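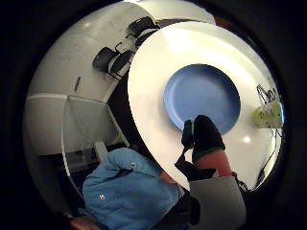 A hand-held gripper is a trigger, a linkage, two fingers and a camera, and the only difficult component is the camera. The Flekholm build, assembled over one winter on the shared floor of the Lelmont workshop, uses a fisheye lens fixed behind the fingers so that the grasp and the surroundings land in the same picture. The cost of that choice is geometry. A round white tabletop comes out with its edge swept into a steep curve, and office chairs at the far side lean over as if the floor had been tipped. A blue plate in the middle of the table still reads as round, which is the part of the lens the software leans on hardest. Straight lines toward the rim have to be recovered by calibration.

The body is printed in nylon, in four parts, with steel pins at the linkage joints. An earlier version used printed pins. They wore oval after about 400 closures and let the fingertips drift sideways, enough to miss the rim of a shallow dish. The steel pins have passed 1000 closures with no play that a feeler gauge can find.

Fingertips are cast silicone over a ribbed core. The mold is reused, and the casting takes an evening plus a night to cure. Softer grades hold a plate rim better but tear where the silicone meets the core, so the current tips are a compromise that favors durability.

Weight was the second problem. The first complete unit came to 700 grams, most of it ahead of the hand, and operators began to lower the tool between grasps after a few minutes. Moving the battery behind the grip brought the balance point back over the trigger finger. The total barely changed.

Lighting matters more than the builders expected. Glossy white surfaces return a hard highlight, and the exposure control pulls the whole picture down to protect it, leaving dark gloves and cables without detail. The present firmware, a fork of a package called Somovley, locks exposure at the start of each recording. It is a crude fix. A cloud passing in the middle of a take still spoils it.

Calibration is done with a printed board taped to a sheet of glass. The routine asks for 47 views, with the board pushed well out toward the rim of the lens in at least half of them. Fewer views will converge, but the error near the rim doubles, and that is where table edges tend to fall.

The cable remains unsolved. It leaves the grip at the base and runs down the forearm, where it catches on furniture. A version that records to a card inside the grip is on the bench at Lelmont, with the card slot currently fouling the return spring. The spring will probably have to move.

By Bettencourt
February

Related
Printed hinges that last
Choosing silicone for soft fingertips
A bench supply from salvaged parts
Fisheye calibration on a small budget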